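Search products
Enter keyword or part number
Go

Pireck Battery Collection Tube

The Pireck is a floor-standing collection point for used household batteries. It is meant for libraries, schools, shops and council reception areas, where people can drop off a few batteries when they are passing. It takes AA, AAA, C, D and 9V sizes, and button cells go in through the smaller slot on the lid.

The body is clear so that staff can see when it needs emptying. A full tube holds up to 2,000 AA batteries. At that point it is too heavy for one person to lift, so please order the wheeled base if the tube will stand any distance from your storage area.

Bustetti supplies the tube with a lockable lid, two keys, a liner and a sign in English. Signs in Welsh, Polish and Vietnamese can be added at no charge. The Vietnamese wording was done by Mỹ Lương in our Prorkow office, who can also help with other languages if you give her a couple of weeks.
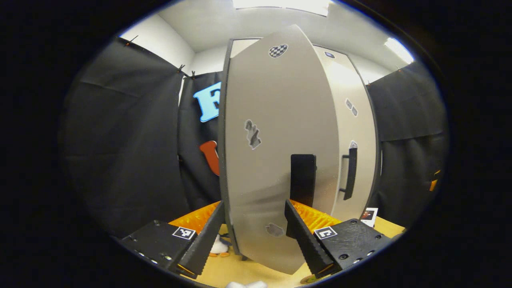
Liners are sold in packs of 6. Change the liner each time the tube is emptied and tape over the ends of any 9V batteries before they go into storage. Do not use the tube for car batteries, e-bike packs or anything swollen or leaking. Vapes are not accepted either. For those, see the Minami steel bin, which has a vented lid and comes in one size only.

Specification

Product code: 174
Sizes accepted: AA, AAA, C, D, 9V, button cells
Lid: lockable, two keys supplied
Guarantee: 3 years on body and lid, not including liners
Options: wheeled base, wall strap, replacement keys

Delivery is to the ground floor only. Orders placed before noon are normally sent out the next working day, apart from December, when we close for stocktaking and orders wait until we reopen. Councils and schools may pay by invoice. We do not collect full tubes ourselves, so you will need to arrange this with your waste contractor before the tube goes out on display.

Contact us | Delivery and returns | © Bustetti. All rights reserved | Back to top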